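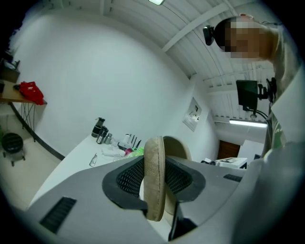
Why bother leveling the stand when the tank is going to settle wherever it wants anyway, one reader wrote after the last section went up. Fair question, and I had the same attitude my first year. The tank does settle. It settles toward whichever corner is softest, and then the spigot ends up on the high side and you've got a few gallons in the bottom that never come out. So we're going to level the stand, sorry, and then we get to the fun stuff.

Garden Guides > Rain Barrels and Tanks > Gravity Drip Setup > Section 4: Stand, Tank and First Line

Filed under: Watering, Weekend Builds

By now you should have your downspout diverter in (Section 2) and your overflow route figured out (Section 3). If you skipped the overflow part, please go back. I'll wait.

What I'm working with

My tank is the 136-gallon Mustonen, the tall dark green one. It sits on a Plultwood stand that puts the bottom of the tank 20 inches off the ground. The tubing is one 100-foot roll of half-inch poly, and I run it from an Ivero timer that is made for low pressure. Yours can be other brands, that's totally fine, but check the timer before you buy it! A regular hose timer often wants house pressure to open its valve and will just sit there clicking at you with a tank behind it. Look for "gravity feed" or "zero pressure" on the package.

4.1 Leveling the ground

1. Pick the spot and mark out a square a hand's width bigger than the stand on every side.

2. Scrape off the grass and the loose top layer until you hit dirt that feels firm under your heel.

3. Pour in crushed gravel, the kind with fines in it. Pea gravel rolls around like marbles and I'd leave it for the paths.

4. Tamp it. Then wet it down, go have lunch, and tamp it again.

5. Set four concrete pavers where the legs will land. Lay a long straight board across them with a level on top and check front to back, side to side, and both diagonals. The diagonals are the ones I used to skip.

6. Fix the low paver by adding gravel under it. I've tried digging down the high one and I always dig too far, then I'm chasing it around all four corners until dark.

CAUTION: A full tank this size weighs more than half a ton. Don't put it on stacked cinder blocks, don't put it on a deck, and keep kids from climbing on the stand while it's empty, too. An empty tank on a stand tips very easily.

4.2 Stand and tank

1. Bolt the stand together loosely, get it standing on the pavers, and only then tighten everything up. Mine wobbled like crazy until I did it in that order.

2. Check level again across the top of the stand. Shims are okay if they're plastic or composite.

3. Screw the spigot into the tank before you lift the tank up. You want the washer on the inside of the wall if the fitting is the two-part kind, and thread tape on the male threads, three or four wraps in the direction you'd tighten.

4. Get a helper and lift the tank on. Spin it so the spigot faces the beds and there's room under it for a watering can (you will want that watering can, trust me on this).

5. Run a strap around the upper third of the tank and fasten it to something solid. A wall stud is good. A fence picket isn't.

NOTE: Hand tight plus a quarter turn is plenty for the spigot. I cracked a fitting in my very first hour of owning a tank, with a wrench I didn't need, and the store in Pinemville had to order the replacement. That was most of September gone.

4.3 Filter and timer

The order coming off the spigot is filter, timer, tubing adapter. People like to put the filter last where they can reach it, and then the timer gets a mouthful of shingle grit.

1. Thread the filter onto the spigot with its arrow pointing away from the tank.

2. Put fresh batteries in the timer before mounting it. Set the clock while you're holding it at a comfortable height instead of crouching under a tank with your reading glasses sliding off.

3. Thread on the timer, then the half-inch adapter.

4. Don't add a pressure regulator, even if one came in the kit. You have barely any pressure to begin with — every foot of water height gives you less than half a pound — and a regulator just eats into it.

4.4 Laying the first line

1. Leave the roll of poly in the sun for an hour so it relaxes. Cold tubing has opinions.

2. Push the end onto the adapter and unroll toward the beds. Keep the whole run flat or slightly downhill. One hump over a timber edge can trap air and starve everything past it.

3. Fold the far end over and clip it. Don't glue it, you'll be flushing it in a minute.

4. Stake the tubing loosely.

5. Punch your holes and put in the emitters. I have 9 on this line, one per tomato plant. Skip the pressure-compensating kind. They're great on house water and miserable on a tank, and the plain flag-type ones you can twist open for cleaning work much better here.

4.5 First fill and flush

1. Put a foot or so of water in the tank with a garden hose and stop.

2. Open the spigot, set the timer to manual, and unclip the far end of the line. Let it run until the water comes out clear.

3. Clip the end again and walk the line. Drips at the threads mean more tape, drips at a punched hole mean a goof plug and a new hole an inch over.

4. Set a cup under the first emitter and another under the last. If the last cup is way behind, look for your hump.

5. Check the stand for level one more time, fill to half, check again, and then let the rain do the rest.

I run mine at 6 in the morning. The flow slows down as the tank empties, so a run that's perfect on a full tank will be short on a low one. I just bump up the minutes when I see the water line drop, and the tomatoes haven't filed any complaints.

Section 5 covers winter draining and screens for mosquitoes.

Comments (4)

Does the strap really matter if the tank is always at least half full? Mine's been on its stand two years with nothing.

Reply from the author: I'd still do it. It will be empty in winter, and that's when we get the wind.

I had the hump problem! Went over a landscape timber and the last three peppers got nothing. Drilled through the timber and it's fine now.

Can I run two lines off one spigot with a splitter, or should I put in a second spigot on the other side? The beds are at different heights, if that changes anything.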